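Desk clutter talk, speaker notes
Urkcombe library, upstairs room, 20 July 2021
Young-sook Sung

Slide 1. Title only. Wait for the door to close.

Slide 2. Start with the claim I keep reading: buy a tray with compartments and the desk will sort itself out. Ask who owns one. Ask what is in it today. Let them squirm a little.

My own record is poor. I bought 3 of the Jinlow inserts in December. One holds takeout menus. I couldn't tell you where the other two went.

Slide 3. The Ketitz office. They had 200 small parts in a drawer and a consultant, Babić, who sold them on dividers. Han-gyeol Jeon kept notes for us. After two months the drawer looked lovely and people were still walking over to ask where the adapters were. Don't oversell this. It's one office, and Han-gyeol was annoyed before he started.

Slide 4. What trays are good at: small things, all alike, used often. Screws, clips, batteries. Fine. I have no quarrel with a tray of screws.

What they are bad at: anything with a cord. A router won't go in a compartment. Neither will its cables, and the cables are what you see when you walk in. If somebody says "just coil them," ask how long their last coil lasted.

Slide 5. Cost. The fancy insert set was 150 dollars when I looked. Cardboard does the same job. Someone will say cardboard looks cheap. It does look cheap.

Slide 6. What I'd try first. Pull out every cable and find both ends. Label the ones you keep. Put the router somewhere it can stay. Only then think about a tray, and measure what is going in it before you buy.

(If short on time, skip 5.)

Slide 7. Leave this up during questions. Ask the room what they would put in the tray, and whether it would help with the left side of the table. I doubt it.

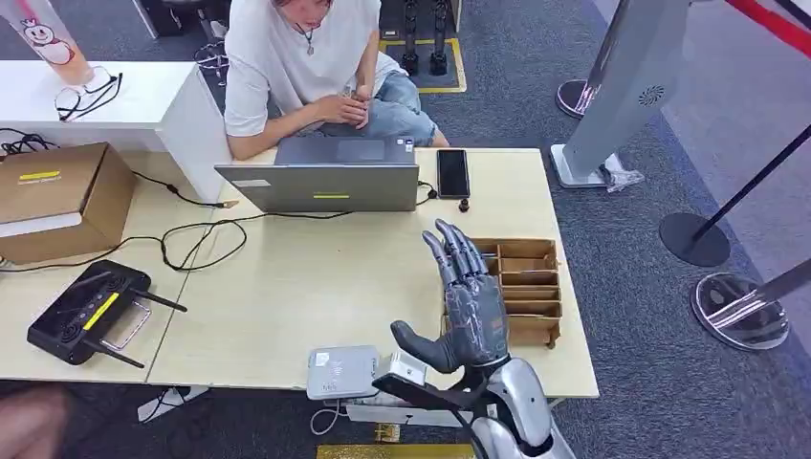 Slide 7: Empty cardboard tray, router and cables on a table.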